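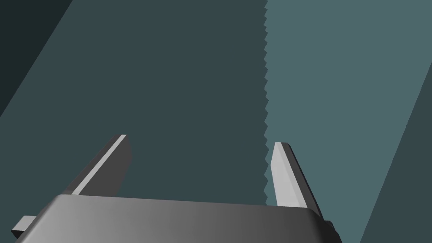 Wrist view in the sim, fingers open, nothing between them.

Tuesday, teleop in sim, Omell task set

Spent the morning on the wrist view before recording any more demos. The complaint from the Sitdale side was that people driving from this view alone lose track of how far they are from a surface. I tried it for an hour and agree. The walls of the workspace are flat teal with no texture, so there is very little to judge distance by until a finger touches. The jagged line up the middle, where the dark surface meets the lighter one, is the only detail near the right finger, and I caught myself steering by it. Bad habit. It won't be there on the real arm.

Left the colors alone for now. If we change them we have to re-render the old demos too, and Mwaipopo still has 752 of those queued for training.

Changes made today:
Hand controller scaling down from 8 to 5. At 8 a small wrist movement swung the gripper too far and I kept correcting, and the corrections end up in the demo. 5 is slower but the paths are cleaner.
Grip trigger now has a dead zone. Before this the fingers twitched whenever I rested a finger on it.
Recording starts on the first commanded motion, no longer on the button press. The old files have a long still stretch at the front and the policy learns to sit there.

Tried Clelto for the replay. It loads the joint log fine but drops the gripper channel, so the fingers stay open through the whole playback. Checked the raw log and the close commands are in it. Problem is in the import. Wrote the channel name down in the shared notes, need to ask whether it expects a width or a fraction.

Recorded 2 short demos after lunch with the new scaling, approach and retreat only, no object. Both replayed in the simulator without a collision. Not enough to say anything about training.

Open question: do we give the operator a second view from the side? It would make driving easier, but the policy only gets the wrist view, and then the person is using information the robot doesn't have. I would sooner try a printed depth number first and see if that is enough.

Next: fix the import, then redo the approach set at 5 with the dead zone on. Keep the old scaling in the config under its own name so the April runs can still be reproduced.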